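3.2 Upright and flat: how boxes of biscuits get put down

The second question put to our 40 households in Flircombe was a small one, and we expected a small answer. Each household was handed a bag of ordinary groceries and asked to unpack it onto a bare table in whatever way felt natural. No instructions were given about order, spacing or neatness. Over the course of August this produced 402 placements of boxed goods, of which 308 were coded as upright and the rest as flat, leaning or, in the language of our coding sheet, "abandoned."

Tall, narrow boxes turned out to be the interesting ones. A box of this shape is at its most stable lying down, and anyone who has bumped a kitchen table knows it. People stood them up anyway. Gandomel (the older of the two coding schemes we tried) treats this as an error of placement, which seems harsh on people who were only putting away the biscuits. We follow the Rahman scheme, which records the face the box rests on and passes no judgment. 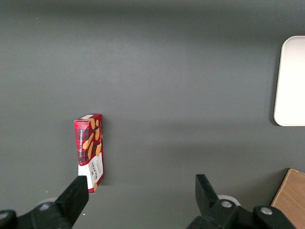 Figure 4. A box of Walkers vanilla shortbread standing on one of its short ends. The lettering runs sideways in this position. Coded "upright, end."

The shortbread box in Figure 4 is a fair case of the difficulty. Stood on end, it asks the reader to tilt their head, as both the brand name and the words "VANILLA SHORTBREAD" run up the side. If upright means "the way the print wants to be read," then this box is not upright at all – it is lying down in a vertical position. Our two coders disagreed over this point for 21 placements and for most of one lunch.

We settled the matter by ignoring the print. A box was coded as upright if its long axis was vertical, whatever its lettering had to say. The rule is crude, but it can be applied quickly and without neck strain. Placements coded under the Gino variant, which does take the print into account, are reported separately in Section 3.4.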